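3.2 Printed matter on shared tables

Tables in shared rooms gather paper, and we were delighted by how much order we found in it! In August we logged 684 printed items on tables at the Stilevia and Folletti sites, noting for each one whether it lay flat, leaned on something or stood on its own edge. Figure 2 gives two views of one table from the Folletti set.

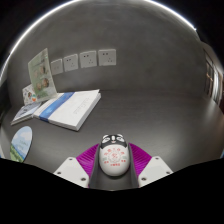 Flat items made up the bulk of the log, and they did far more work than we expected. A book is heavy enough to stay where it is put, so smaller things collect near it, go under it or end up standing beside it. On the Folletti table the white book with the blue stripe has a thinner booklet tucked beneath it, and a pamphlet is propped upright just behind. We came to call such a group a cluster, and we coded it as one unit if no gap was wider than 15 cm. Clusters turned up at both sites, which pleased us a great deal, as the two buildings are furnished quite differently.

Standing items are the lively part of the data. Thin covers bow and slide, and most lean a little to one side.

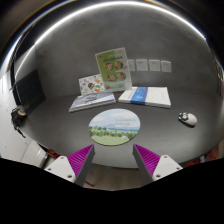 Figure 2. Upright and flat items on one table, Folletti site.

Uven objected to our coding when we shared a draft, arguing that a leaning card and a standing booklet should never share a label, as only one of them needs a neighbor to stay up. We found this a wonderful point and recoded all the upright items with separate labels for the two.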